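November 6, 2021

Went to the Tamholm preview after all, mostly to see the big sapphire before it disappears into somebody's vault. They are calling it the Nornham Star. It is 3,915 carats in the rough, and if you say that number fast enough people forget to ask how much of it is any good.

I asked. The young man at the case said the "yield potential" was "very exciting." I asked him what had come off the last big one they sold, and he went to find a colleague, and the colleague went to find a brochure. The brochure had a lot in it about the deep blue of the evening sky and not one word about heat. When a stone that size is untreated they print it on the cover. When they print nothing I assume somebody is still making up their mind.

Coughlan bought the rough in April, according to the brochure, from the Jerka pits, and they now say the whole parcel can be traced "from earth to auction." I would love to know how. I bought Jerka goods for 19 years and the paperwork was a carbon slip with a weight on it, when there was a slip. Maybe it is all different now. Maybe they really do have a man standing over every bucket. But the traceability report was written by a company Coughlan pays, and the summary is all you get unless you are bidding.

Špela Halilović was there and thinks I am being sour. She says the color is the best she has seen in blue rough for years and that I should have looked longer. I had 15 minutes under their lamps, which are warm and low and flattering to everything, me included. I asked if I could carry the thing to the window. You can imagine. So I can't say she's wrong, only that I wouldn't put money on a color I had seen in one kind of light, and neither would she when she was buying with her own.

She did agree with me about the name. A star sapphire has a star in it. This has no star, nobody has cut it, nobody could know. "It's just a name," said the colleague with the brochures. Well, yes.

The estimate is on request. I did request, and was told that it depended on interest. Then there was a short speech about demand from Asia, the same speech as for the rubies, the same pause in the middle.
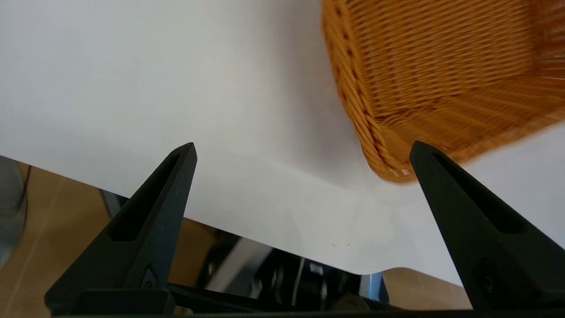 What bothers me more than the price is the talk about smaller buyers "coming in alongside." Coughlan want to sell shares in the cut stones before there are any cut stones. Three people I know are thinking about it. I told two of them what I thought and the third didn't ask. If the cutter opens it up and finds a feather running through the middle, the shareholders will own a very well documented paperweight plus some nice small ovals.

Took the notes home and went over them at the kitchen table. My own guess, for the record, so I can be embarrassed later: 3 good stones out of it, the largest smaller than they hope, and heated, all of them. Špela says no heat. We have a dinner on it.

Need to call the lab about the two pale ones for the earrings, and find my old loupe. The new one gives me a headache.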